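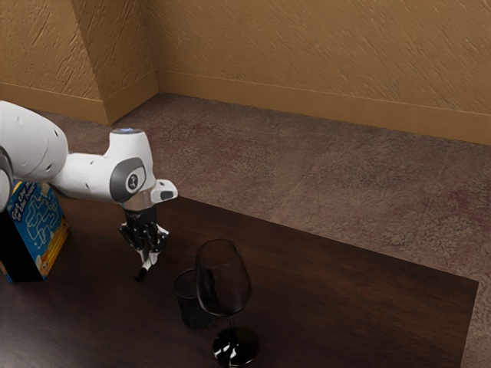
Talks > Small Business Evenings > Speaker Notes

Leasing your first shop: notes for the evening session

Speaker: Ailsa Cowie
10/07/2019

Start on time. Latecomers can pick up the handout at the back.

Introduction. I ran a card and gift shop on Forsyth Street for nine years, and before that I worked for a letting agent. I have signed three leases. The first one was bad and I paid for it until the day it ended. Tonight is only about the lease. Stock, staff and advertising are covered in the other sessions, so please hold those questions.

Ask the room: who has already looked at a unit? Who has been sent a draft lease? (Hands up. If most have a draft, go quickly through the first part and spend longer on repairs.)

Part 1. What the rent figure means

The number on the board outside is the base rent. It is rarely what you will pay each month. On top of it you may have a share of property tax, building insurance and upkeep of common areas. Some landlords roll these into one payment and some bill them separately at the end of the year.

Give the Parkik example. The unit was advertised at $1,858 a month. The tenant, Finlay Lennox, sold school uniforms and had worked out his budget on that figure. The first yearly bill for common areas came in April and he had nothing set aside for it. He is happy for me to tell this story. He got through by paying it off over the summer, but he went without a second person on the floor during his busiest weeks.

Point to make: ask for the last two years of extra charges in writing before you sign. A landlord who has them will send them. If the answer is that the building is new and there are no past bills, ask for an estimate and a cap.

Write on the board:
base rent
tax share
insurance share
common areas
anything metered (water, heat)

Leave it up. I come back to it in Part 4.

Part 2. Length of the lease

Most first-time tenants I talk to are offered five years. You can ask for less. You can also ask for a break clause, meaning a date when you are allowed to leave early if you give proper notice.

Read the notice wording slowly. In my second lease the notice had to be sent by registered mail to an address that was different from the one I paid rent to. I only saw that on the third reading.

Renewal option. Explain the difference between a right to renew and a right to talk about renewing. People laugh at this but the second kind is common. If the lease says the new rent is "to be agreed," you have very little. Ask for a method of setting it, such as a fixed percentage.

Part 3. Size and layout

Keep this short. Ewan Mackay is doing store layout next session and has proper drawings.

Measure the unit yourself. Bring a tape. Check whether the square footage in the lease includes the stock room, the bathroom and any shared hallway. You pay rent on whatever the lease says.

Check the doors. A delivery door that opens onto a shared yard is fine until the neighbor parks there. Ask who controls the yard and get it into the lease.

Signs: find out what you can put outside. Some buildings limit the size, the colors and the lighting. Kosex Row has a rule that all signs must be flat to the wall, so nothing sticks out for people walking past. Two tenants there had already ordered hanging signs.

Part 4. Repairs

Spend the most time here. Go back to the list on the board and add "repairs" at the bottom.

Who pays for the roof? The front window? The heating unit? The drains? Go through these one at a time and make people say the answer from the sample lease, page 3 of the handout. Wait for them to find it.

The sample lease says the tenant keeps the unit "in good and complete repair." If the heating is 20 years old when you move in, those words can make you responsible for a new one. Ask for a limit on what you spend in any one year, or have the heating and plumbing left with the landlord.

Photos. Take dated pictures of every wall, floor and ceiling on the day you get the keys. Attach them to the lease as a record of condition. Both sides sign. My first landlord billed me for a floor that was cracked when I arrived and I had no way to show it.

Part 5. Before you sign

Personal guarantee. If you have formed a company and the landlord asks you to guarantee the rent yourself, your own savings are on the line. Many landlords will insist with a new business. Ask for it to end after the first two years if you have paid on time.

Permitted use. The lease will say what you can sell. "Children's clothing" does not cover toys or strollers. Ask for wider words. Weidong Meng had to go back to his landlord at Skonell Court to add phone accessories to a watch repair shop, and was charged a fee for the letter.

Free rent at the start. Ask for it, especially if the unit needs painting or shelving. One or two months is a normal request. Make sure the free period starts when you get the keys and not when the lease is dated.

Pay a lawyer to read it. Choose one who does shop leases. If you cannot get the changes you need, walk away from the unit. I know that is hard when you have already picked out the paint.

(If running late, drop free rent. It is in the handout.)

Questions

Likely ones:
Can I sublet? Usually only with written consent. See clause 14 of the sample.
What about a short pop-up lease? Fine for testing a street, but check who insures the window.
Do I need to register the lease? Depends on where you are and how long it runs. Ask your lawyer.

I printed 40 handouts. Aigars Dzene has the sign-up sheet for a one-to-one slot, and people should bring their draft lease with them. Chairs get stacked by the side wall at the end.

Filed under: Starting a Shop, Premises and Leases

Contact the events desk | Copyright 2019 Small Business Evenings | Back to top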